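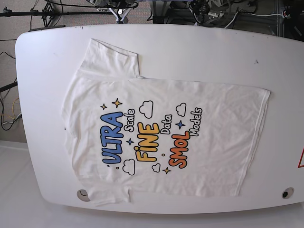
Shirt folding, notes on the layout

January 19, 2025
Telness workroom notebook

Back on the white table with the ULTRA Scale FINE Data SMOL Models shirt. Laid it sideways again, collar to the left, hem to the right. White cotton on a white top is hard on the eyes, so I go by the print and the hem seam.

Creases are worst across the body and near the hem. Smoothing from the collar down leaves a ripple at the bottom. From the middle outwards is better, then a light pull on each sleeve. I allow up to 20 seconds for this and then leave it alone.

Fold order as agreed with Mukby:
1. Sleeves flat, no twist at the cuff.
2. Sides in over the print.
3. Hem up to the collar. 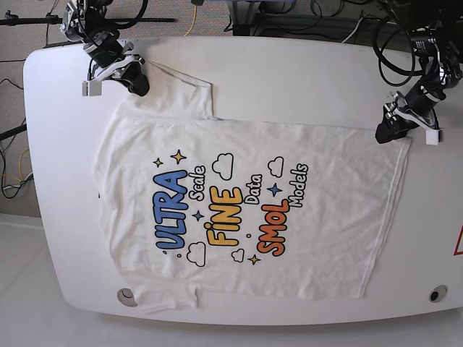 Shirt laid out flat, light wrinkles by the hem.

The neckline wants watching. If it is bunched at the start, the finished fold comes out thicker on that side and won't stack. Tried 2 ways of dealing with it: tugging at the shoulders, and pressing the collar down with a palm. Tugging shifts the whole shirt, so palm it is.

Shoulder first or sleeve first is still open. Taking the shoulder makes a diagonal crease towards the print, and the blue lettering is the first thing to go under.
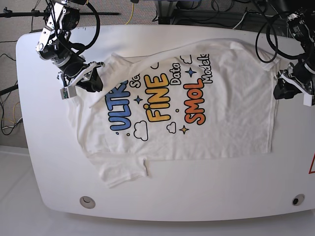

Jundden wrote back that they would start at the hem every time, "as the collar never lies flat anyway", and asked whether we had tried a heavier cotton. Not yet. Ordered 3 from Jacobs, plain, same size.

Next: repeat with the hem first, same table, same print side up.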